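Bench Technician, Tool Crib and Calibration (Full Time)

Riltard operates a contract repair facility for pumps, valves and small gearboxes. The tool crib issues hand tools, torque wrenches, gauges and fixtures to two production shifts and takes them back at the end of each shift. We are hiring one technician to run the crib on the early shift, beginning in March.

The position reports to Verena Lehner, Maintenance Supervisor. It is hourly, with overtime paid after the standard week. The early shift starts at 6:00 a.m. and ends at 2:30 p.m. with an unpaid half-hour for lunch.

Duties

- Issue and receive tools against the sign-out record. The crib holds 4000 numbered items.
- Inspect returned tools for wear, cracked handles, rounded tips and missing parts. Tag rejects and move them to the repair shelf.
- Check torque wrenches on the bench tester at the interval shown on each wrench's card, and record the as-found and as-left readings.
- Send micrometers, bore gauges and pressure gauges to the outside laboratory. Follow up on certificates that have not come back.
- Sharpen or replace drill bits, taps and reamers.
- Build and maintain tool kits for field crews. Each kit is packed to a printed list, and the list is signed by the person who packed it.
- Keep the inventory database current. The present database is Gandora, and the technician will be trained on it during the first two weeks.
- Order consumables from approved suppliers within the monthly limit.

Toolboxes and trays are the basic unit of storage. Anything issued as a set goes out in its own box or tray and is checked in the same way, piece by piece. A set that comes back short stays open in the record until the piece is found or written off by the supervisor. 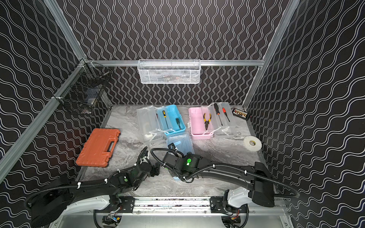 Required qualifications

- High school diploma or equivalent.
- Two years of work in a tool crib, machine shop, maintenance department or similar setting. Military experience counts toward this.
- Ability to read a micrometer and a dial caliper in both inch and metric units. Applicants who are interviewed will be asked to measure six parts.
- Working knowledge of torque units and conversion between them.
- Ability to lift 50 pounds and to stand for most of the shift.
- Legible handwriting. Calibration cards are still kept on paper.

Preferred qualifications

- Experience with hydraulic torque tools.
- Forklift certification, current or lapsed.
- Basic spreadsheet skills.
- Familiarity with a written calibration procedure, in any industry.

Pay and benefits

The starting rate depends on experience and is stated in the written offer. There is a 90-day introductory period, after which the rate is reviewed. Medical and dental coverage starts on the first day of the month after hire. Safety shoes are reimbursed once a year with a receipt. The company supplies safety glasses, including prescription lenses, and work gloves.

Vacation accrues from the first day but cannot be used during the introductory period. Shift trades are allowed with the supervisor's approval - requests go in by noon of the day before.

How to apply

Send a resume and the names of two work references to Eamon Nic Aodha in Personnel, quoting job number 77. A cover letter is optional. If you have calibration records or procedures that you wrote and are free to share, include one sample with any customer names removed.

Interviews are held on site and last 90 minutes, including the measuring exercise and a walk through the crib. Closed-toe shoes are required past the front office. Applicants who need an accommodation for any part of the interview should say so when it is scheduled.

The position stays open until filled. Applicants who are not selected will be notified by email.

Riltard Personnel Office | Contact | Copyright Riltard, all rights reserved | Back to top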